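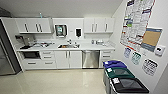
Besum break room set

README, kept by Lahcen Alaoui

Hi! I look after the Besum clips from our Stirnstead office. There are 900 of them, all kitchen chores: wiping the counter, loading the dishwasher, sorting trash into the three bins by lid color (blue, green, black).

I used to do the evening cleanup myself, so I have opinions. Since Besum took over the wiping I start at 11 and mostly check its work, label clips and fix what it missed. My back is happier. I do miss the quiet, and two of us are still waiting to hear what our new job titles are!

Folders are split by chore. 97 clips are marked "redo", which means a person stepped in, so please don't train on those without asking me first. Audio is stripped out.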